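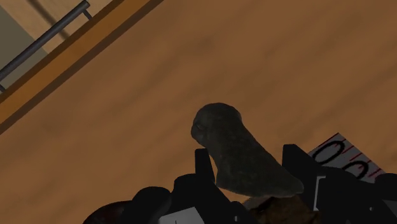 A gray lump between the fingers, in the wrist view of our kitchen sim.

I want to make a case for something that gets me funny looks in our team chat: when your grasp planner misbehaves, stop tuning the planner and go look at what it was fed. I mean sit there and look. With your eyes, on a big monitor, with a coffee.

I write the planning code at Laltby, which is a small shop, so "I write the planning code" also means I write the log viewer, the config loader and most of the angry comments in both. We run nearly everything in simulation first. Last February we had a grasp scorer we called Detix, and Detix had a habit. Give it a box and it was great. Give it anything with a fat top, a thin middle and a wide bottom, and it would score a grasp up at the top at the same value as a grasp around the middle, then pick between them more or less by coin toss.

So what did I do? I tuned! I had a yaml file with weights in it and I moved those weights up and down for most of a month. I wrote a sweep that ran 100 trials per setting and spat out a table, and I'd stare at the table over breakfast. Some rows were better than others. I'd keep the best row, commit it, feel good until lunch, and then somebody would load a different object and we were back where we started.

Cristian Huamán sits across from me and does perception. He asked to see the wrist view for a bad run, and I had to admit I didn't have a quick way to show him. Think about that for a second. I could plot the score for any trial in the whole sweep, I could plot the joint torques, and I couldn't pull up the view from the hand without digging through a folder of dumps (named by hash, my own fault, sorry).

We dug. And within maybe the first handful, Cristian was pointing at the screen. The object was dark gray and fuzzy, and the fingers next to it were black. Our segmentation mask was handing a good chunk of the finger over to the object. The scorer thought the thing had a nice thick waist because it was measuring our own gripper. No weight in that yaml file was ever going to fix that.

The fix was dull. We already know where the fingers are, the kinematics tell us every tick, so we render the gripper's own shape into a mask and subtract it before anything else gets a look. It costs us 3 milliseconds. Cristian had suggested this the year before, as he has mentioned to me since, more than once.

Now the opinion part. I think we've built ourselves tools that make it very easy to look at numbers and weirdly hard to look at anything else. Every planning stack I've worked in, and the one at Giannakopoulos before this was the same, has a lovely dashboard with success rate on it in huge type. Success rate is fine! I like it when it goes up. But it will never tell you that your planner is measuring its own hand.

People push back on this with "it doesn't scale," and sure, I can't look at every trial. I don't need to. I look at 6 failures a morning, picked at random, before I let myself open the config. That's it, that's the whole practice. Our viewer (it's called Hakar now, it used to be called viewer2) opens on the wrist view with the mask drawn over it, and you have to click through to get to the plots. Two people have asked me to swap that around and I've said no both times.

The other pushback is that sim images look nothing like the real ones, so why squint at them. I half agree. The wood grain on our counter is blurry and the light is kind of flat. But the planner is getting those pixels whether they're pretty or not, and it's making its decisions from them.

I still tune, by the way. There's a sweep going as I write this, 60 settings, and I'll read the table tomorrow with everybody else. I'm just opening the failures first.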